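Status: usable with care. Read the labels section before you train on any of this.

## bunting-percussion

Teleoperated episodes of short tabletop tasks with a toy drum, one arm, one gripper. There are 527 episodes after filtering. Ryan Fothergill wrote the recorder and Leanne Lockwood did most of the labeling. The loader lives in `tools/fodell` and reads nothing else.

## What the labels claim

Each episode has a `success` flag and a `contact` track. The flag was set by a person watching playback. The track was computed from wrist torque, and I trust it a good deal less than its authors do. 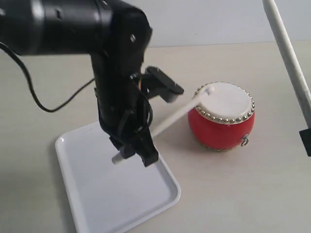 The contact detector was tuned on rigid pegs and then pointed at percussion without any retuning. It fires when filtered torque crosses a threshold and stays there for 4 samples. A tap can be over before then. Vision doesn't rescue you either: with the white tip at the near rim of the red drum, a single image won't settle whether it is resting on the head or hovering just above it. Leanne and Derek Holroyd disagreed on plenty of moments like that, and the file keeps only Leanne's answer.

## Known problems

- `contact` and `success` contradict each other in places. We left them that way.
- Gripper width is the commanded value. The measured value was never logged.
- Audio was dropped by the exporter, a poor decision for a drum dataset. It can't be recovered.
- Calibration was redone in March. Episodes on either side carry the same `calib_id`.

## Baseline

The Visamau policy, trained for 2000 steps, is in `baselines/`. Dorottya Kerekes reports that it "learns to strike." I would say it learns to move the stick toward the drum and stop. The evaluation uses our own contact detector, so a good score tells you the policy agrees with the detector. Please don't quote it as a strike rate.

## Loading

```
python -m fodell.load --split train --drop-contact
```

`--drop-contact` is off by default. I argued for on.

## Contact

Open an issue and tag Gemma Whiteley. Requests for a relabeled version will be closed unless they come with labels.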